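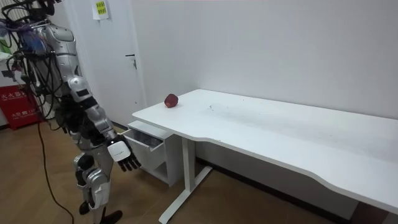
Tamara Voicu

The bus from Garitis stopped at the bridge, and the driver told us that he would not go further. The river was over the road on the other side. There were four of us left on the bus, and I was the only one who did not live in Tunilska, so the others picked up their bags and began to walk and I walked behind them.

My aunt Wanda had written to me in May that she wanted to sell the house. She did not ask me to come. She wrote that the pear tree was dead, that the price was low, and that a man called Amaral would buy it with everything inside. At the end she put, in smaller letters, "Your letters are still here." I read this line many times. I had never written letters to that house.

She opened the door before I knocked. She was smaller, and she had cut her hair like a boy.

"You are wet," she said.

"The bus stopped at the bridge."

"It always stops at the bridge. Take off your shoes."

We ate soup. She asked about my work and I told her, and she nodded at the wrong places, because she was listening to the rain. The roof of the back room was bad. When she heard the water change its sound, she got up, emptied the pot, put it back and sat down again without saying anything. She did this three times before I finished my plate.

"What letters?" I asked at last.

"From your mother," she said. "To you. She wrote them here, the summer she was sick. I was supposed to send them."

I put down the spoon.

"You didn't send them."

"No." 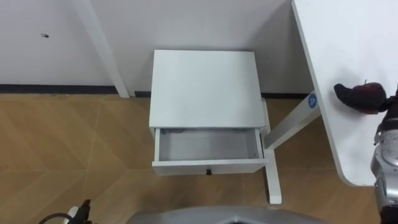 She did not look sorry. She looked tired, like a person who has carried a heavy bag up the stairs and can't yet speak. She went to the back room and I heard her move something heavy. She came back with a flour tin, and on the tin was a label in my mother's hand: 1,542. It was the number of our old house, on the long street where the numbers never seemed to finish.

"I read the first one," Wanda said. "She was angry in it. She was angry at you for going away, and you were nineteen. I thought, tomorrow she will write a better one, and I will send that. Then I was afraid to open the next."

"So you don't know what is in them."

"I know what is in the first."

I held the tin on my knees. It was light. I wanted to shout at her, and I also wanted more soup, and I was ashamed that both things were in me at the same time.

In the morning Mr. Amaral came in rubber boots to look at the roof. He knocked on the walls with his knuckles - the way people knock on a melon. Wanda told him the pear tree was dead, and he said he was from Gallardo, where everybody had dead pear trees. They went outside to see it together.

I sat at the kitchen table and took off the lid. The letters were tied with a kitchen string, and the first envelope was open. I turned the whole bundle over and began with the last one.

"Dear Tamara," it said. "The roof is leaking again, and your aunt is running with the pots. I wish you could see her."

Through the window I could see her. She was showing Mr. Amaral a branch, and the branch had one green leaf.

Comments

Garba Olaniyan
The soup made me cry and I don't even know why. My grandmother also had a tin like this.

Purificación Robles
I would have started with the first letter. But I understand her. Is there a second part?

Tamara Voicu
Thank you both. Purificación, I tried to write it, but only the aunt wanted to talk.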